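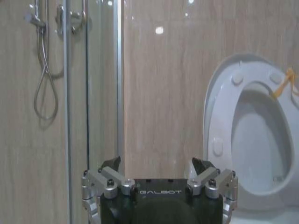

**tansy_low:** Skip the softener for the first year. People move to Ikumholm, see one white crust on a faucet and run out to buy a machine. Learn your water first. You may find you like it! I grew up on well water as hard as a sidewalk and I still think soft water feels like you never got the soap off.

---

**Amanuel Berhe**
2019-09-09

OK, but I HAVE learned my water, tansy, and learning it has been the best part. I mailed a sample off in April and it came back at 191 ppm, with a bit of iron. I had no idea you could just do that. You fill the little bottle, put it in a box, and somebody sends you back a page of numbers about what comes out of your own kitchen tap. I read the whole thing twice.

So the question stands. Whole-house softener, or only the hot side? The plumber who came out for the water heater said hot side only, and then his boss called me the next day and said whole house. I've read so much by now that I could argue it either way.

---

**pipedream_dot:** Hot side only! I will fight for this. Scale comes out when water gets heated, so that's where you get the most for your money. Your heater lasts longer, your dishwasher behaves, and the cold tap still tastes like something. We did it this way in the Feyisa Street house and I'd do it again tomorrow.

---

**oldgrout**

Disagree with dot, as usual. Toilets run on cold. So do hose bibs and fridge lines, and half of what hits your shower glass is cold water too. With iron in the supply you'll get marks in the bowl either way if you leave the cold line alone. Softeners pull out a certain amount of clear-water iron. Do the whole house and run one raw line to the kitchen for drinking. It's a tee and a short piece of pipe.

---

**pipedream_dot:** A tee and a short piece of pipe, he says, about a house he has never been inside. On a slab that raw line can be a whole weekend.

---

**oldgrout**

Fair. Amanuel, slab or basement?

---
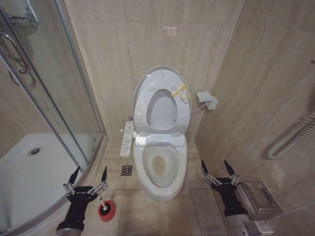
**Amanuel Berhe**

Basement, thank goodness, and it's the good kind where you can see every pipe. I went down with a flashlight and a roll of masking tape and labeled everything. Hot, cold, mystery, hot, old mystery. The main comes in on the street side and there's a clear stretch of wall 52 inches long between the shutoff and the first branch, so I think a tank and a salt bin would both fit there. The kitchen branch comes off right after that, which I'm hoping makes the raw line easy.

I'm leaning oldgrout's way, sorry dot! The iron is what tipped me. But I love the idea of keeping the kitchen cold as it is, because the coffee here is really good. I've tried it with filtered water next to straight tap and the tap won.

Now I need to pick a unit. Local shop carries Wesetti and Grosto. The Wesetti runs on a timer and the Grosto meters how much you use. There are just two of us in the house.

---

**tansy_low:** Metered, if you're really going to do it. A timer will regenerate while you're off on vacation and pour good salt down the drain for an empty house. And I want it on record that I still vote for vinegar and a rag.

---

**limescale_lou:** Long-time softener nerd, so happy to see this thread. +1 on metered. Please get a bypass valve with it too, and put the thing where you can lift a salt bag into it without twisting your back. Mine is behind the furnace and I say bad words every time.

Also check your drain before you buy. It needs somewhere to send the rinse water, with an air gap, and some towns have rules about what goes into a septic system. Call and ask.

One more thing, set the hardness on the dial a little over your test number to make up for the iron. The manual should say how much. Most folks skip that page.

---

**pipedream_dot:** Lou is right about all of it except that hot side only is still better.

---

**oldgrout**

Dot has had this same fight with me for two years over in the water heater section. I enjoy it every time.

Amanuel, before you cut anything, take your labels all the way to the end. Open each tap with the main off and see what drains. "Old mystery" is either dead or it feeds something you'll want to know about.

---

**Amanuel Berhe**

Did it after supper. Old mystery is the outdoor faucet by the garage! It's been painted shut, so I never knew we had one back there. I could put tomatoes on that side now.

So that one should stay raw too, right? Or do tomatoes not care?

---

**tansy_low:** They care. Keep the softener salt off them. Which kinds are you growing?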